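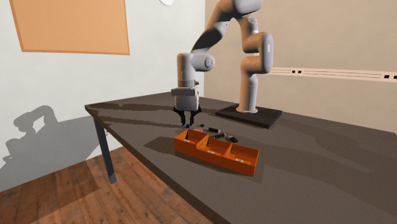
From: Neema Minja
To: lendham-shop list
Date: 19 November 2023
Subject: Re: arm budget, what do we actually need to buy first?

Hi all,

Sorry for the slow answer, I was up at the Lendham site most of the week and the wifi there is what it is. Quoting the bit I'm replying to:

> I'm fine with one arm for the small-parts sorting bench, but the quote from Getgate has a line for the arm, a line for the gripper, a line for "integration" and then 2000 for "workcell accessories" with no breakdown at all. What is in that? Also, do we need to order the arm before May, or can we sit in the simulator a while longer and spend nothing?
>
> Diệp

Okay, so, the 2000. I called Getgate and asked, and it's the base plate, the parts bins, the table and a box of cable clamps. We don't need their table! We have two good benches in the back already. I'd keep the base plate on the order (drilling our own last time cost us a whole weekend and a lot of bad language) and ask them to strike the rest.

Bins I'd rather print ourselves. The orange three-compartment one in the sim is the layout I like, with one side taller than the other two, and we can change the model in ten minutes if the gripper keeps bumping the tall wall. Please don't let anyone buy bins yet. Once they're bought we'll feel we have to use them.

On the gripper: two fingers is plenty for what we sort. The parts are tiny, and the black ones like to lie every which way on the table, so I'd put the money into decent fingertips and skip the fancier hand on page 11 of their catalog. I did look at it. It's very pretty.

As for waiting, yes, I think we can stay in simulation until the new year. I've been running batches of 128 pick attempts with the parts dropped at random behind the bin, and I keep changing the lighting, which is why you get those long shadows over the table. It's cheap and I can do it in my pajamas. What it won't tell me is how our real parts slide when a fingertip nudges them, and I don't trust my friction numbers one bit. So at some point we need the metal.

Getgate says 16 weeks from order to delivery. If we want it running in May, the order has to go in by the middle of January, and that's if nothing slips. Mornunora quoted us a shorter wait but they want everything paid up front, and I don't love that.

My suggestion for the order:

- arm, with the base plate
- two-finger gripper, plus a spare set of fingertips
- no table, no bins
- integration line cut down to one day on site

Diệp, can you redo the spreadsheet that way and add shipping? They left it off, and it's a heavy crate. Also, does anyone remember if the bench by the window is bolted down? The arm I've modeled is a big one and I don't want it walking across the room.

I'll put the sim files in the shared folder tonight, the bin model too.

Neema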